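Pushing Blocks, Page Two: Collecting for the Sorting Task

Welcome back! If you came in from page one you already know the setup, and you can skip down a bit. If you didn't, the short version is that we are teaching an arm to push small blocks around a maple board when someone asks it to in plain language. "Put the stars next to each other." "Move the blue cube over by the hearts." The arm has no fingers at all, just a rounded black stick, and everything it learns comes from people steering that stick and us saving what happened.

This page covers the June sessions at our Erkdale room, when we moved from free play to goals. I love this part of the project. Free play gave us loads of motion but very little purpose, and once you give people a target the recordings change completely. They plan. They go the long way round a block so they can come at it from the far side. They back off, think, and nudge again.

A note on words before we go on. An "episode" is one go at one instruction, from the moment the operator starts moving until they say done. A "layout" is how the blocks are sitting at a given moment. We call the whole collection Veston, and the software that records it is Fastidum, which Noemi Pettigrew wrote and still looks after.

The shapes

The June set uses hearts, stars, cylinders, cubes and triangles, all printed in house. Hearts are the troublemakers. Push one off center and it swings away from you, and new operators always laugh the first time it happens. Cylinders are nearly as bad in their own way. Cubes are kind to everybody. We keep all of it in the collection, swings and all, because a model that has only watched perfect pushes has no idea what to do after a bad one.

The goals

"Group by color" is the favorite with everybody who sits down to drive. It sounds like a warm-up and it really isn't! The first pair is easy. By the last pair you are threading the stick between groups you already made, and one careless sweep undoes two minutes of good work. The layouts people end on are all over the map, too. Some like their pairs far apart with lots of room in between. Others let them drift into a big cluster and sort it out by feel.
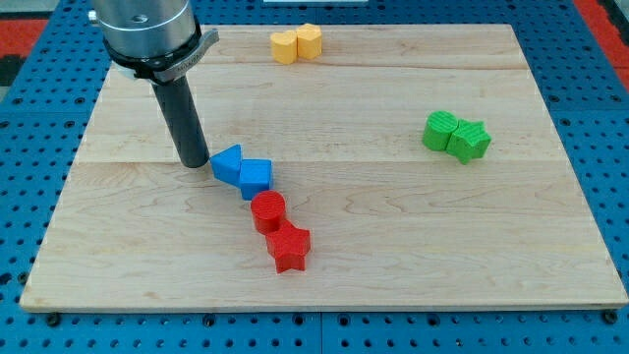

We went back and forth for a while on what should count as finished. Our first rule was that blocks of the same color had to be touching. Then an operator asked what happens if a blue one also touches a red one, and the whole room had an opinion. In the end we kept the rule as simple as we could: same colors touch, and whatever else touches is fine unless the instruction says otherwise. If we want clear gaps, we ask for gaps. That one argument gave us a whole new family of instructions ("group by color and keep the groups apart"), and they turned out to be some of the most useful ones we have.

The numbers so far

We closed the June sessions with 1602 episodes saved. Of those, more than 300 have a recovery in them, meaning the operator knocked something the wrong way and then fixed it. Those are my favorites to watch back. You get to see someone change their mind with a stick.

Our rule for an operator's shift is 6 episodes and then a break, no exceptions. Before we had it, people would get stuck in a groove and push every block the same way, and it showed in the recordings. A short walk down the hall and they come back with fresh ideas.

The writing side

Every episode gets described twice. The operator has the instruction before starting, and later a second person who wasn't there watches the recording and types what they think the goal was. When the two agree, great. When they don't, we keep both, and Noemi has a little page in Fastidum that puts them side by side. One person's "line up the stars" is another person's "bring the stars to the middle," and both are perfectly fair readings of the same pushes.

We ask the second writers to use whatever words come naturally. So a single shape has gone into the log as triangle, wedge, ramp and cheese. Please keep doing this. Visitors who try the arm will say all of those and more, and we want it to cope.

Resetting the board

Between episodes somebody has to mix the blocks up again, and we do it by hand. For a while we had a printed sheet of starting layouts to copy. It was slow and everyone hated it. Now the rule is to shuffle with both palms and leave things wherever they land, as long as the stick can get at every block. Clumps are welcome, and so are blocks lying on their sides.

Where it goes next

The next round happens at the Alcantara site, with the same shapes and a longer list of instructions. We want more goals that mention two things at once ("move the green star, but leave the cylinder where it is"), and more cases where the operator is interrupted halfway and handed a new goal. I tried one of those myself last week and it is wonderfully confusing.

If you would like to drive for an hour, put your name on the sheet outside room 1989. You don't need any background. Kids of staff are welcome in the afternoon slots with a parent alongside, and they are often better at it than we are!

Page three will have the instruction list and the first attempts by the trained model, including the bad ones.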